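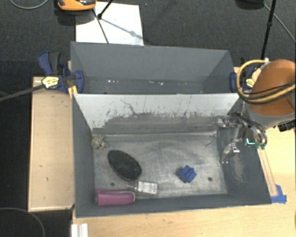 How to budget for a bin-picking cell

Start with your own objects, whatever the brochure shows. Put awkward things in the bin: something clear, something lumpy, something that rolls. Ask Sudeo or Pillano to run those, and stay in the room.

Next, price the dull parts. Our quote from Lustberg left out bins, clamps, cabling and a spare gripper, which came to £1,584. Add 5 days for setting up. We were told two.

Treat any claimed pick rate as a best case until you have timed it yourself. Wouter Peeters at Stevens asks for 6 weeks on trial before he signs. I'd ask for the same, in writing, with the return carriage paid by the seller.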